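Workshop notebook, 1st September

Adhesive swap on the Tikow job, continued from the August pages.

Second batch of Skatex mixed this morning, same tin as before. Weighed out 300 g of resin and 30 g of hardener on the bench scale. The label wants it stirred slow and scraped twice. I stirred slow and scraped once, then remembered and scraped again, so call it a late second scrape. Poured into the wide tray to slow the cure down. Last time I left it in the cup and it went off while I was still taping.

Test strips are beech on beech, sanded to 120, wiped with alcohol. Half got a thin coat on both faces, half a heavy coat on one face only. Clamped with the small bar clamps, hand tight. I'd like a torque figure for these but we still don't have a driver that fits the handles. Squeeze-out was even on the thin ones and ran badly on the heavy ones — wipe those sooner next time.

Cured strips from the August batch came out of the clamps and went to the pull rig. Best one let go at 2482 N, with torn fiber over most of the joint. The worst failed at 2000 N and the glue face was shiny, so that's a surface problem and I don't blame the mix.

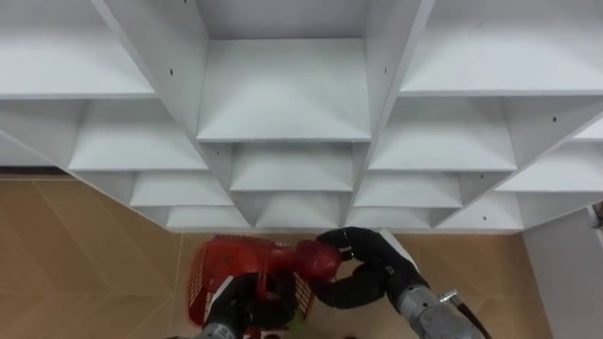
Policarpio: shiny face means it skinned over before you closed it. I had the same with the drawer fronts. Try closing inside ten minutes and don't bother with the second alcohol wipe, it only eats up your open time. Also write the tin number on the strips, I couldn't tell which were which.

Fair point on the tin number. Strips from today are marked in pencil on the end grain, T for thin and H for heavy, then the tin. Open time on today's thin strips was under ten minutes for all but the last pair. I got called to the phone, and that pair has a cross next to the letter.

Switched to the Sukham for the afternoon comparison. It's thicker, smells less, and strings when you lift the stick. Spread it with the notched card, which left ridges that didn't fully flatten under the clamp. A plain card might do better.

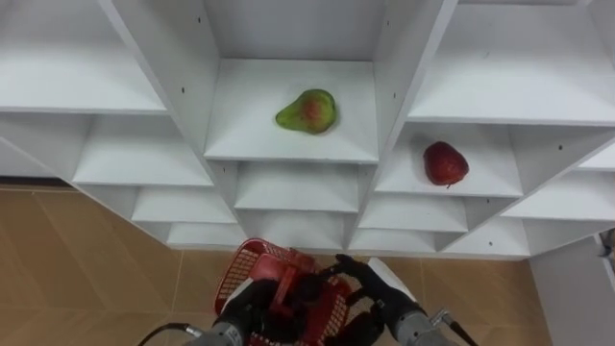 TO DO

Pull today's Skatex strips once they've had the full cure, crossed pair last.
Repeat Sukham with the plain card, thin coat only.
Order hardener. There's enough for one more batch if nothing gets spilled.
Clean the jaws on the pull rig — left side is slipping a little at the start of each pull.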